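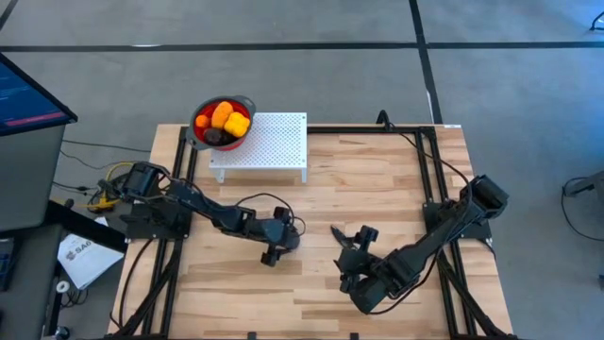 24 June 2019 | By Estrella Contreras | 2 min read

Yesenia Alvarado wants me to believe that Zudetti, her wrestling promotion, can fill Srisuk Hall in June. The hall holds 700. Her last card drew 200. "People are bored of the big company," she says, which I have heard from every indie promoter since I started covering them. Her pitch is old-fashioned: two wrestlers facing each other across the middle, like the pair of black arms reaching in from opposite sides of that wooden table, and no run-ins. I ask about the Leltero title match, which ended in a run-in. "That was the old booker."

She has signed Rederel, the masked heavyweight, for the main event. He has pulled out of two shows this year. "He's given me his word," she says. Has he given her a signature? "It's being sorted."

Tickets sold so far: 500, by her figures. I ask how many of those were given away. She laughs and says she'd have to check.

14 shares | 3 comments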